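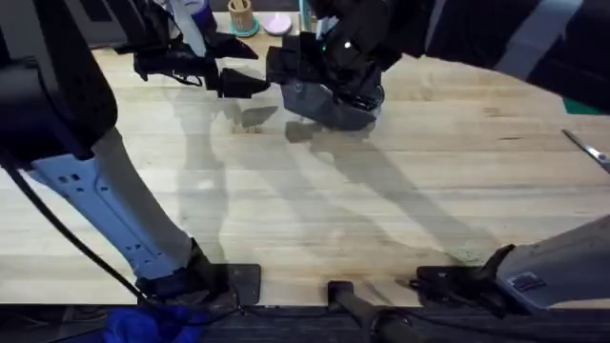 Minutes of the Drukata Lane Community Garden meeting, 9 December 2021

I took the notes again, so if your brilliant remark isn't in here, blame my handwriting. We got going a little after seven and 14 of us made it, which I thought was pretty good for a cold night. First up was the potting bench, and we spent longer on it than I'd planned. The old one has gone soft at one end and wobbles when you lean on it. Several people want a light wooden top, planks running lengthwise like the tabletop in the picture, and I'm all for it (I don't mind a few small stains, it's a bench for dirt!). Somebody asked if wood would just rot again and we went back and forth on that. Agreed to go with wood, oil it every spring, and put it under the lean-to this time so the rain isn't dripping on it all winter.

Last meeting's minutes

Approved with one fix. I had written that the compost delivery was coming through the back gate. It was the side gate. The back gate is still stuck.

Money

We have $3,106 in the account. That's after the water bill and after we paid Uditance for the new hose reels. It sounds like plenty until you remember the fence, and then everybody goes quiet. Plot fees for next year came up and I'll admit I was dreading it, but it went fine. The fee goes from $60 to $70 for a full plot, and half plots stay where they are. One person voted against and asked me to write that down, so I have. Anyone who finds the new fee hard to manage should have a quiet word with me and we'll sort something out, same as always.

The fence

Histov came out to look at the north side and gave us a price for the whole run. It was a lot! We talked about doing only the stretch by the bus stop, where the posts are leaning, and leaving the rest until fall. A couple of people felt we'd end up paying more by doing it in two goes, and they may well be right, but we can't spend what we haven't got. I'm to ask for a second price on just the leaning part, and also find out if they'd let us pull the old boards ourselves to save on labor. We'll decide at the next meeting.

There was a side conversation about growing blackberries along the new part. I love blackberries. I also remember what happened on the east side, and so did everybody with scars on their forearms. Thornless kinds only, if we do it at all.

Water

The pipes got shut off and drained before Thanksgiving, so please stop trying the spigot by the shed. If it won't turn, that's on purpose. The rain barrels have been tipped over for the winter too. One has a crack near the bottom and we think it can be patched. In August we ran the barrels dry twice, and there was a good long talk about watering by hand versus putting in drip lines. The drip people are very keen. The can people are also very keen. We settled on trying drip lines on the shared beds only, for one season, and seeing how the tomatoes like it.

Plots and the waiting list

We have 12 names on the waiting list and two plots opening up, so letters go out to the first two after New Year's. I brought up the plots that got pretty wild this summer. No one wants to be the weed police, me least of all, but seed from one bed ends up in everyone's. We agreed on a friendly note in May and a second note in June, and if there's still no sign of life by July the plot goes to the next person on the list. If you're sick or traveling or had a baby, tell us and a neighbor will keep it tidy for you.

Seeds

The group order is going to Yoo again this year. Their peas came up beautifully and the lettuce was slow, but that might have been my corner of the garden and all that shade. Order sheets are in the shed on the nail, and they're due back by the middle of January. Please print! Last year I read "leeks" as "beets" and someone got a whole lot of beets. If you saved your own seed and have extra, bring it in labeled envelopes to the swap in February. Beans and squash are always welcome, though do say if your squash were planted near somebody else's, or we'll all be growing mystery gourds.

Compost

The middle bin is ready and smells the way it should. The left one does not. Too many grass clippings and not enough dry stuff, so if you have bagged leaves at home, bring them over and dump them in there. No more citrus by the bucketload, please, and no cooked food at all - we had rats in the spring and I don't want to go through that again.

Spring plant sale

Keeping the first Saturday-type slot was too much to settle tonight, so we only agreed that it'll be in May and that we need more tables than last time. Three of us offered to start tomatoes and peppers at home under lights. We also want more herbs, which sold out before I'd finished my coffee. Prices stay the same.

Anything else

The lock on the shed sticks when it freezes. Warm the key in your hand and don't force it.

Somebody left a green thermos and one gardening glove (left hand) on the bench in October. They're on the shelf by the door.

The bulletin board needs a new sheet of plastic on the front. I said I'd look in my garage.

We wrapped up at a quarter to nine and finished off the pumpkin bread. Next meeting is in January, same room, and I'll send the date out once I know when we can get the key.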